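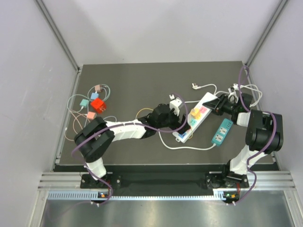
Two-arm cell, Losex bench - inspection checklist, December 22, 2022
Checked by: Olesia Demchenko
Countersign: Ekkachai Chareonsuk
Procedure: Trallirier cell check, September revision

Mark each line OK, WATCH or FIX. Anything marked FIX needs a comment. Parts 1 and 2 are done with the cell isolated and tagged, the rest in slow mode.

## 1. Enclosure and table

- [x] Walls wiped down, inspected for cracks - OK
- [x] Corner posts, bolts at top and bottom - OK
- [x] Tabletop, lifted corners or gouges - OK
- [x] Floor panel at the front, seated flat - OK
- [ ] Work items back in their tub at end of shift - WATCH

*Comment (OD):* The chargers and power strips were left on the table again when I came in. The thin charging leads knot together overnight and the first hour goes to untangling them. Please coil them before they go in the tub. Ekkachai has asked Dissanayake for a deeper tub with dividers.

## 2. Arm bases and rails

- [x] Left base, mounting bolts to torque mark - OK
- [x] Right base, mounting bolts to torque mark - OK
- [ ] Front rails, end fasteners - FIX

*Comment (OD):* One fastener at the right end turned a quarter before it bit. Tightened and re-marked with paint pen. Leaving it as FIX until someone else has put a wrench on it after a full day of running.

- [x] Slotted cable channel, fingers intact, nothing pinched - OK
- [x] Controller boards, connectors pushed home - OK
- [ ] White wires from the boards, strain relief - WATCH

*Comment (EC):* They still hang off the boards with too much slack. Fine for now. Clip them to the channel at the next shutdown.

## 3. Arm cables

Run each arm through its full range at slow speed with one person on the stop button. Look at the purple cable over the elbow while you do it, and again where it comes down past the base.

- [x] Left arm cable, no snag through full range - OK
- [ ] Right arm cable, no snag through full range - WATCH
- [x] Jacket condition, both - OK

*Comment (OD):* The right one rubs on the big joint when the arm is folded right back. No wear through the jacket that I can feel. I'd like another tie point there. Vometti sell a swivel clip that might suit, and we have two on order.

## 4. Grippers and wrist cameras

- [x] Wrist camera, focus and mounting screws, left - OK
- [x] Wrist camera, focus and mounting screws, right - OK
- [x] Perforated black parts, cracks between the holes - OK

Grip test with the large adapter first, held upright, cable leaving at the top. Hold for 42 seconds, then move the wrist through 70 degrees and back. 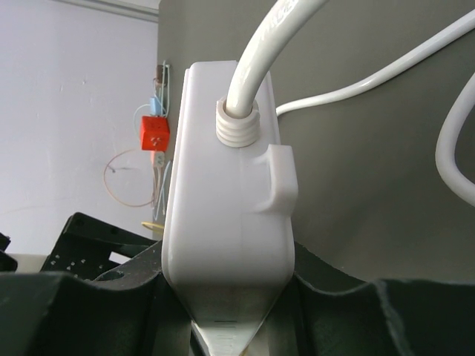

The housing must not rotate between the fingers during the move. If it does, check the finger screws before touching the grip force setting. Last month the force was turned up twice when the real fault was a loose screw, and the second time it marked the housing.

- [x] Large adapter, no rotation - OK
- [x] Cable free of the wrist during move - OK
- [x] Grip force setting unchanged from label - OK

*Comment (EC):* The stiff white cable pushes back on the wrist when it's bent hard. Leave enough loose cable on the table before starting, roughly an arm's length.

Repeat with a small charger with its lead plugged in. This is the harder one, as the body is light and the lead drags it sideways.

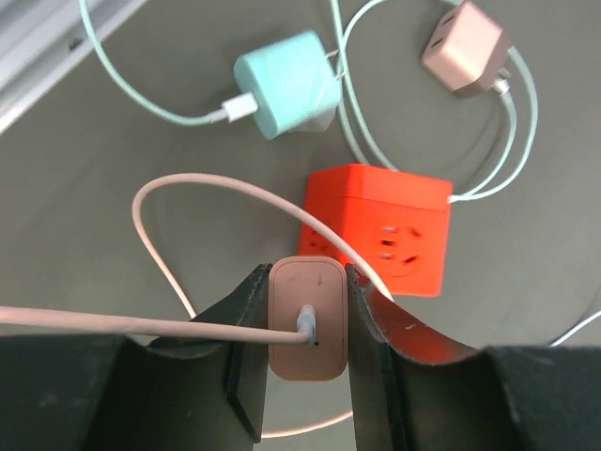
Both fingers should close on the sides of the body and stay off the connector. Stop if the lead gets caught between a finger and the charger - open, clear it by hand with the arm stopped, and start the hold again.

- [x] Small charger, held level for full time - OK
- [x] Lead clear of the finger faces - OK, second attempt
- [ ] Finger edges, dust and scratches - WATCH

*Comment (OD):* Dust and white specks on the finger edges, plus fine scratches. The scratches don't catch a fingernail. Use a dry lint-free cloth. Alcohol leaves the surface slick for a while and the grip test then fails for no good reason.

## 5. Follow-up

| Item | Who | Status |
|---|---|---|
| Right end rail fastener, re-check | Ekkachai | open |
| Clip board wires to channel | Olesia | next shutdown |
| Tie point on right arm cable | Olesia | clips on order |
| Deeper tub with dividers | Ekkachai | asked Dissanayake |

Cell released for normal running, both arms. Tag removed by OD and key returned to the hook by the door.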